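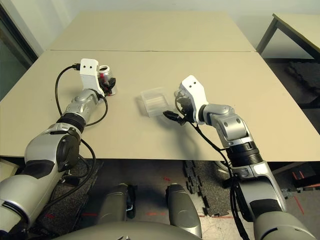
Requesting clarification on changing mineral supplements for a cow herd ahead of calving. We manage 100 beef cows on fescue pasture and have fed the Clokon loose mineral free choice for several seasons. Our supplier in Parisi has informed us that this product will be replaced by Flilavum, a mineral with a higher magnesium level and a lower salt level. Calving begins in February. Should the change be made before calving or after it, and is a gradual transition necessary? We would also like to know whether the trace mineral block we keep near the water should be removed. The supplier's sheet does not address either point.

Asked in: Beef Cattle, Feed and Minerals
Viewed 3,325 times
2 answers

Answer 1 – marked as accepted

A change of this kind is normally made well before calving begins. Cows in late gestation have a high demand for minerals, and any drop in intake at that stage is difficult to correct later. Magnesium oxide is bitter, and herds accustomed to a saltier product will sometimes walk away from the feeder for several days.

We suggest the following. Blend the old and new minerals in equal parts until the remaining stock of the old product is used, then offer the new product alone. Weigh what is put out and what is left each week, and compare the result with the intake stated on the tag. If cows are eating less than the tag calls for, move the feeder closer to water or shade before adding anything to the mix. Dry molasses may be added in small amounts if intake remains low.

With regard to the block, please compare both labels for copper and selenium before deciding. Selenium in particular has a narrow margin of safety, and two sources offered together should be reviewed by your veterinarian or extension office. A plain white salt block is a different matter – it adds no trace minerals, although it can reduce how much loose mineral the cows take.

Helpful: 847

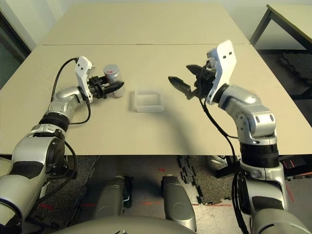 Our operation changed over all at once and had no trouble. Put the new bag in the feeder and they will eat it when they want it. We use Clonum and not the brand you mention, so your cows may be different. Keep the feeder covered, as ours turned hard as a brick after rain and had to be thrown out. I do not have information on the block.

Helpful: 2

Comment from the original poster

Thank you for both replies. We will begin blending this month and have asked the supplier for the full Flilavum label, including the selenium level. The block has been taken up until we receive it.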